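Rislow drive bench: frequently asked questions

Last revised October. Maintained by Glenys Entwistle and Bjarke Bergmann. Questions that come up more than twice get added to this page.

What is Rislow?

Rislow is an arm, a two-finger gripper and a set of scripts for handling 3.5-inch hard drives in carriers. It was built in the shared workshop at Stougaard from secondhand parts and printed brackets. The job it is meant for is pulling drives out of retired office desktops and parking them where a wipe station can reach them.

Is it a kit?

No. The drawings, the bracket files and the control code are in the project archive. There is no shop, and we don't sell assembled units.

What does it run on?

The planner is called Jaltach and runs on an ordinary Linux PC with 16 GB of memory. The gripper controller is a Rolier board, version 4 or later. Earlier boards work but drop the current reading under load, and the grip check depends on that reading. Supply voltage is 24 V for both the arm and the gripper.

Do I need a GPU?

Only for retraining the slot detector. Running it on the CPU is slower, and the arm waits for it.

How was the slot detector trained?

On 1,559 hand-labeled images from the wrist camera. Bjarke labeled most of them. Images with strong glare off bare metal are included on purpose, so please don't filter them out if you retrain. The detector was worse when we tried.

Which drive carriers are supported?

Carriers with blue side tabs, of the kind used in many office towers, are what the default grip profile expects. Other carriers need their own profile. Measure the width across the tabs at rest and fully squeezed, then enter both values in carriers.yaml. Bare drives without a carrier are not supported. The fingers can reach the circuit board side and we have not found a pad shape we trust there.

What does the work area look like?

A tower within reach of the arm, and a bracket for the drive fixed to a ribbed metal panel.

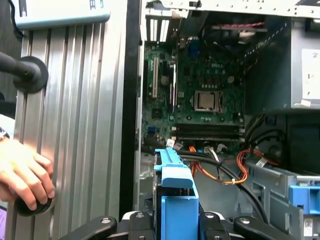
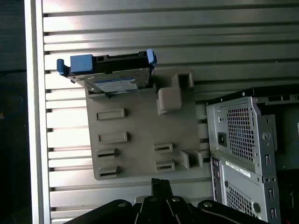

Can I mount the bracket on something other than a metal panel?

Yes, provided it doesn't flex. Plywood at 18 mm is fine. Pegboard is not: it moves when the fingers push, and the insertion script reads that movement as a jam.

What should the bracket be printed in?

PETG or ABS. PLA creeps under the clips if the wipe station is running warm nearby. Print with the back face down, four walls, no supports. If the slots come out tight, open them with a file and leave the model scale alone, or the taught positions will be off.

How accurately does the tower have to be placed?

Within 10 mm and a few degrees. The detector corrects the rest. If the tower can slide, put rubber feet or a strip of non-slip mat under it. A tower that shifts during the pull is the most common cause of a failed run.

Does the arm unplug the cables?

No. Power and data connectors come off by hand before the run. Push the loose ends well away from the drive cage and tape them if they spring back. The planner does not model cables.

The gripper closes but the script reports "no object." Why?

In order of likelihood:

The finger pads are worn. Replace them.
The current threshold is too high. The default is 600 mA. Lower it in steps of 20 until the check passes with a carrier and still fails without one.
The Rolier board is older than version 4.
The wrist cable is pinched at the last joint.

The drive goes halfway into the bracket and stops. What now?

Stop the script with the hardware button, open the fingers manually and take the drive out. Look for stringing inside the slot. If the slot is clean, run the bracket calibration again. Do not raise the insertion force to get past it. We cracked two clips that way.

Do I need an emergency stop?

Yes. It must cut motor power directly. A key on the keyboard does not count. Mount it where you can reach it with the hand you are not using on the tower.

Can two people work at the bench while it runs?

At Stougaard the rule is one operator, who also holds the stop. Set your own rule, and write it on the bench.

Does Rislow wipe the drives?

It has nothing to do with the data. Wiping is a separate machine and a separate log.

How do I report a fault?

Send the run folder, the Jaltach version string and the contents of carriers.yaml. Glenys handles hardware, Bjarke handles the planner and the detector. Reports without the run folder go to the back of the queue.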